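Giving up the afternoon coffee (mostly)

So I did the thing I've been threatening to do since December and quit drinking coffee after lunch. Regular readers will remember the last attempt, which went badly and ended with me buying a very large cappuccino at a gas station and drinking it in the car with the radio off.

I'm 81 days in now, which I know because I've been putting a little dot on the kitchen calendar every night. My husband says the dots look like a rash. He may have a point, but I like them, and I'm going to keep going until the calendar runs out.

The reason I started again was sleep. I'd gotten into this awful routine of waking up at 3 in the morning and lying there composing emails to people I don't even work with anymore. I wrote one whole reply in my head to a guy named Sherif Metwally, who was my supervisor at Ademov for one summer and was perfectly nice to me! I had so many things to say to him about the parking arrangements. After a couple of weeks of that I mentioned it to my doctor, and she asked when I had my last cup of the day, and I said "oh, early, like dinnertime," and she put her pen down.

The first week was horrible. I had a headache that sat right behind my left eye and I was snippy with everyone, including the dog. By the second week the headache had gone but I was so bored. I hadn't noticed how much of my afternoon was built around getting up and making the coffee and standing there while it dripped and then carrying it back to my desk. Take that away and the stretch between lunch and five is just one long hallway.

What helped was replacing it with something that takes the same amount of fussing. I tried sparkling water and it didn't do it for me, there's no fuss in a can. So now it's tea, the herbal kind, and I've gone a little overboard. My favorite so far is the Nurusar ginger one, which is strong enough to clear your sinuses. The Firska chamomile is fine if you let it sit for a good 9 minutes (the box says five, the box is wrong). My sister swears by a licorice tea and gave me a whole tin of it, and I'm sorry, but it tastes like the inside of a purse. She reads this blog. Hi, Dana.

I also read a book on sleep by somebody called Arnardóttir that the library had on the front table. It's 184 pages and I'd say the middle third is worth it. She's very big on getting outside first thing in the morning, before you look at your phone, and I've been managing that most days, if standing on the back step in my robe counts. She's also very against naps. I skipped that chapter.

Am I sleeping better? I think so. I still wake up some nights but I go back down again, and I haven't thought about the parking at Ademov in ages. The bigger surprise is the morning coffee, which tastes so much better now that it's the only one. I used to gulp it while hunting for my shoes. Now I sit down for it, a whole cup, nothing else going on, and I get kind of protective if anyone tries to talk to me.

I've slipped a few times. There was a birthday lunch with tiramisu and I'm counting that as a coffee because I was up until one. And there was the day the water heater went, when I had two cups in the middle of the afternoon while I was on hold and didn't feel bad about either of them. Those days still got a dot. My calendar, my rules.

Next on the list is sugar, supposedly, but I've told everyone in this house not to bring it up until after the summer. We've got peaches coming and I have plans for those peaches.

If any of you have a tea I should try, leave it in the comments. Nothing with licorice, and nothing that calls itself a "coffee alternative" because I've had three of those now and they all taste like toast that's been left in the rain. I'd especially love something fruity that isn't sour. And if you've quit the afternoon cup yourself, tell me how long it took before you stopped missing it, because I'm still sniffing other people's cups at the bakery. 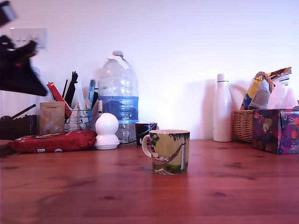 Hammock mug, also my plan for the summer.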